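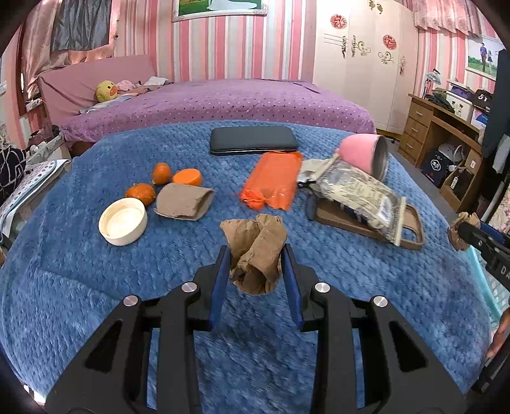

蓝色绗缝毯子上的手持夹爪,两指之间是一块揉皱的棕色纸板。

软床、纸板和一把不听话的夹爪
——Nurnico 与 Zistbridge 手持夹爪两周试用

2022年2月5日

先说纸板。本来没打算让纸板当主角的,清单上它排在很后面,跟塑料袋、瓶盖归在“杂物”一栏。结果试用下来,翻车最多的就是它。揉过的纸板,有折边,有空腔,受力一点点就塌,塌完形状又变了,下一次夹又是一件新东西。

金属块谁都会夹。厂商演示视频里永远是金属块,或者颜色鲜艳的木积木,摆在一张硬桌子上,灯光打得很平。我们这回想看点别的:软的底,乱的台面,家里顺手就能抓到的东西。所以地点定在卧室,台面就是铺着毯子的软面。毯子有绒,有绗缝的格子,一压一个坑。

参加比较的是2款手持夹爪。Nurnico 这款走连杆路线,手柄一捏,左右两臂带着指垫往中间合。Zistbridge 那款走直线滑轨,手指沿着一根横梁平移,扳机在下面。相机模块统一用 Ondrejka 的,腕部安装,广角。后面回放轨迹用的控制器是 Faratstead,接一台桌面机械臂。控制器不是这篇的重点,但有几处绕不开,后面会讲。

重量先交代掉。Nurnico 带相机375克,不算电池线。Zistbridge 明显更沉,沉在前端那根横梁上。单看重量其实没什么意思,关键是沉在哪儿。头重的东西,举十分钟和举一小时是两回事。我们试到下午手腕就开始往下掉,掉了之后指尖离毯子太近,夹之前先蹭一下绒面,蹭得相机画面跟着抖。

手感

Nurnico 的捏合很顺。真的顺。从全开到闭合,手上的阻力几乎是一条平线,到末端才稍微硬一点。新手拿起来就能用,不用教。缺点也在这里:太顺了,夹到东西的那一瞬间手上没什么提示,得靠眼睛看指垫有没有变形。夹橘子的时候无所谓,橘子有弹性,会顶回来。夹薄纸板就糟糕,往往是纸板已经瘪了人才反应过来。

Zistbridge 扳机行程短,前半段空,后半段突然来劲。第一天很讨厌它。第三天开始觉得有点道理,因为它那个“突然来劲”的位置刚好能当成接触的信号,习惯了以后夹软东西反而稳。但是滑轨进绒毛。毯子上的绒,一根一根往轨道缝里钻,钻进去以后扳机就发涩,得停下来拿镊子挑。试用期间挑了好多回,挑到烦。

左手用户注意一下,Zistbridge 的扳机锁在右侧,左手够起来很别扭。Nurnico 两边对称,哪只手都行。双手同时操作的话,这一点差别会被放大,左手那把老是慢半拍。

指垫

这部分值得多写几句。夹爪好不好用,一大半在指垫上,可是产品页里往往只有一行字。

Nurnico 原装垫偏软,表面细纹,对光滑的东西咬得住。塑料杯、圆盖子、包装袋都行。对纸板的毛边就有点过头,松开的时候纸板黏在一侧不肯走,要抖一下手腕才掉。这一抖,录下来就是一段脏动作,回放时机械臂会老老实实跟着抖。看着挺好笑,清数据的时候就不好笑了。

Zistbridge 原装垫硬,平,像橡皮。放手干净利落。代价是夹圆的东西会滑,尤其是橘子,从侧面夹,稍微偏一点就滚走,滚到毯子的凹坑里,再夹更难。

我们另外买了一套替换垫,300块,2对,一软一硬,说是两家都能装。装 Nurnico 没问题,装 Zistbridge 要自己修一下边,说明书没提。修完以后软垫配 Zistbridge 的效果出乎意料地好,比它原装的强一截。如果已经买了 Zistbridge,这钱建议花。Nurnico 用户就不必了,原装的够用。

软底的麻烦

硬桌面上测抓取,高度是固定的,东西放哪儿就在哪儿。换成毯子,全变了。手往下压一点,毯子陷下去,东西跟着往下走,指尖以为到位了,实际只夹到上半截。扁的东西最明显,圆盖子就是典型。盖子开口朝上还好,可以一指在里一指在外夹住边沿。开口朝下的时候,边缘陷进绒里,指尖插不进去,只能先推到毯子鼓起来的地方,借坡度撬起来。

这个“先推再撬”的动作,Nurnico 做得比较自然,指尖薄,斜着能进。Zistbridge 的指尖是方头,推的时候会带着毯子一起走,褶子堆在前面,越推越高。后来换了个办法,另一只手那把夹爪先压住毯子,这边再推。双手配合能解决,但单手任务就没戏了。

还有反作用。软面上放一个杯子,横着躺,旁边夹走一件重一点的东西,毯子回弹,杯子就自己滚半圈。杯口朝向变了,下一步的抓取点也得跟着变。采集的人会本能地调整,几乎不用想。可轨迹交给机械臂回放,它不知道杯子滚过,照着原来的位置下去,夹空。这种失败不能怪夹爪,记分的时候我们单独放一栏。

说到包装袋。透明的、反光的、带皱褶的,对手来说是送分题,随便捏一个角就起来。对相机就难了。Ondrejka 那个模块在窗边光线下会过曝,袋子上的高光糊成一片,后期想从画面里判断指尖有没有碰到袋子,基本靠猜。把曝光锁死以后好一些,可是手一伸到暗处又全黑。两头不讨好。最后折中,拉上一半窗帘,曝光锁在中间偏暗的档。

双手

单手试完又试双手。一手固定,一手操作,典型的活儿是把揉皱的纸板重新展开,或者把东西塞进纸板的空腔里再拿出来。

展开纸板,Nurnico 一对,很快就上手了。两把都轻,转腕灵活,两边各咬一条折边,往外一带就开。问题是两把夹爪的前端靠得太近时,连杆外侧会往两边鼓,张开时占的地方比看上去大,容易撞到对面。撞一下倒不会坏,但定位会跳,Faratstead 那边的轨迹上会出现一个尖刺,得手动删。

Zistbridge 的横梁是死宽,开合都那么宽,不会忽然鼓出来,脑子里容易估距离。可是它死宽就意味着两把永远凑不近,面对面夹一个小东西,横梁先顶上了。要错开角度,一上一下,胳膊举得像在拧毛巾。试了一会儿肩膀酸。

混着用呢?左手 Nurnico 右手 Zistbridge。试过,不推荐。两边手感差太多,脑子切换不过来,捏的时候总有一边过力。倒是有一个场合意外地合适:右边夹住不动,当夹具用,左边干细活。Zistbridge 有扳机锁,锁上以后手可以放松,东西不掉。Nurnico 没有锁,长时间夹着全靠手劲。这个功能希望下一代补上,真的不难吧。

相机和遮挡

手持夹爪的相机都装在腕上,往前看,画面下半部分永远是两根手指。能看到什么、看不到什么,取决于手指和连杆有多宽。Nurnico 的臂板上有镂空,能透过去看一点后面的东西,可是空隙不大,聊胜于无。真正帮忙的是它的臂从下往上收,指尖附近比较干净,夹住的东西露得多。

Zistbridge 横梁挡住画面下方一整条。夹高的东西没影响,夹贴着毯子的扁东西,最后一段接近是看不见的,全凭手感。人有手感,模型没有。所以同样的动作,Zistbridge 录出来的素材在接触前那一下信息就是少。我们把相机支架往上垫高了一点,视角变陡,能看见了,但是远处的台面又看不全,东西一多就丢掉上下文。

广角边缘的畸变两家一样,因为是同一个相机。边缘的东西会拉长,标定要认真做,别偷懒。我们第一天偷懒了,没等支架螺丝拧紧就标,标完一碰又歪,一个上午的素材全部重来。教训。

固件也说一句。Ondrejka 的模块一月份推过一次更新,更新以后时间戳和夹爪开合的读数对得比以前齐。没升的先升。升级过程要拔插一次线,界面会卡在进度条上不动,别慌,等着就行。

回放

采集顺手只是一半,另一半看回放。Faratstead 控制器导入轨迹的流程不复杂,选夹爪型号,选相机,拖进去。Nurnico 在列表里有现成的配置,Zistbridge 没有,要手填开合行程。第一次填错了,单位看岔,机械臂的手指还没合上就往上抬,什么也没夹起来。填对之后正常。

橘子、杯子这类,两家的轨迹回放都过得去。差别还是在软塌塌的东西上。纸板用 Nurnico 的轨迹,夹得起来,但是常常夹过头,放下时形状已经跟开始不一样。Zistbridge 夹得轻,偶尔半路掉。要是任务只是“拿走”,前者划算。要是任务是“原样放好”,后者加软垫更靠谱。

速度方面有个坑。人戴着手感去夹,动作快,尤其是做熟以后,一伸一捏一抬连成一气。机械臂跟不了这么快,控制器会自动限速,一限速,接触的时机和毯子回弹的节奏就对不上了。后来我们故意放慢,特别是抬起来之前停一下。停这一下,回放的成功率肉眼可见地好。具体数字不列了,样本不够大,列出来也是误导。

充电和线。Nurnico 的线从手柄尾部出来,垂着,容易勾到毯子边。用扎带固定在前臂上就行。Zistbridge 走侧面,离手腕近,转腕的时候会顶一下,时间长了接头松。我们那把在第二周松过一次,画面断了几秒,重新插好继续。两家都没有无线版,都说在做。都说很久了。

清洁不能省。毯子上的绒、纸板的屑、橘子皮上那层油,全会跑到指垫上。油最麻烦,垫子沾了油,再去夹塑料袋就打滑,还以为是袋子的问题,查了半天。后来在旁边放一块湿布,夹过水果就擦。Nurnico 的垫子擦完要等它干透在用,没干的时候反而更滑。

买哪个

纯新手,单手任务为主,台面东西杂:Nurnico。轻,薄,上手快,画面干净。忍受一下没有锁。

要长时间夹持,要轻拿轻放,愿意花时间磨合:Zistbridge,加一套软垫。别在毛毯上用,或者准备好镊子。

预算只够一把的时候,先想想自己的台面是硬是软。硬桌面上这两款差距很小,挑便宜的、挑有货的都行,我们在餐桌上对照试过,换谁都差不多。一上软面,连杆那款的优势才出来。

还没试到的:布料。叠衣服、拎毛巾这些想放在下一篇,现在只随手夹过几下布角,Nurnico 容易连底下的毯子一起捏起来,Zistbridge 方头指尖倒是能只压住上面一层,跟纸板的表现正好反过来。原因还没琢磨透,垫子硬度有关系,角度也有关系。另外想找一对更窄的指尖来配 Nurnico,厂家说配件在排期,没给时间。

替换垫那套已经磨出印子了,软的那对先磨,边缘起毛。要买的话看清楚是不是带备用螺丝的版本,我们这套没带,掉了一颗在毯子里,找到现在。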